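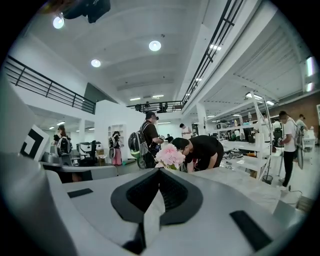

By Rohani Pelupessy
Chapter 7: Teaching by Doing

Think about the last time you taught somebody to tie a shoe. You probably didn't write out the steps. You took hold of the laces, did it slowly, and let them watch, and then you did it again. Robots can be taught in much the same way, and I still find that thrilling after years of doing it for a living.

In Chapter 6 we programmed a pick-and-place job line by line. Every position was typed in and every change in grip had its own command. That approach works beautifully when the part is a steel block that always arrives in the same spot. It gets painful very quickly when the object bends, slides, or looks a little different each time. Try writing down the exact path of your fingers as you straighten a bunch of flowers!

This chapter covers learning from demonstration. A person does the task, the motion is recorded, and the recordings are used to train a policy, meaning a rule that takes in what the robot senses and gives back what it should do next. Most of our effort moves away from writing commands and toward giving good demonstrations (a skill of its own, as you'll find out in the lab). 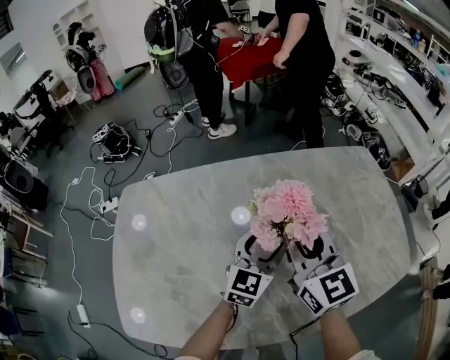
There are three common ways to show a robot a task. In kinesthetic teaching, you grab the arm itself and push it through the motion. In teleoperation, you stay back and drive the robot with a controller, a glove, or a second arm. The third way leaves the robot out of the room altogether: you hold a gripper in each hand and simply do the job. Soft, awkward things are where this third way shines. With two grippers closed on a bunch of artificial flowers, you feel right away how hard to squeeze, and your hands correct themselves before you've had time to think about it. The square black-and-white patterns on the blocks are called fiducial markers. A camera that can see one, and that knows its size, can work out where it is and which way it's turned.

Each way has its price. Kinesthetic teaching gives you motions the arm can certainly make, but your own body tends to block the view, and a heavy arm wears you out. Teleoperation keeps the view clear, though most people need practice before their motions stop looking jerky. Handheld grippers are fast and natural - sometimes too natural, as a human wrist will happily pass through poses that a robot wrist can't reach. 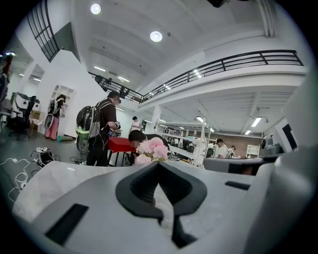
So a recording has to be checked against the arm that will replay it. We'll do this in Section 7.2 using the Mereo arm model from Chapter 4, and you'll see how a small change in where you stand can turn a useless demonstration into a good one.

How many demonstrations are enough? In our running case study, the Pramero set, we begin with 50 recordings of one task and grow the set to 195. Nine of those get thrown out along the way, leaving 186 for training, and sorting out which nine is one of my favorite exercises in the book. Keep your notes from it, as we need them again in Chapter 8.

Before you go on, review coordinate frames (Section 3.1) and rotation matrices (Section 3.4).

Key terms: demonstration, policy, kinesthetic teaching, teleoperation, fiducial marker, pose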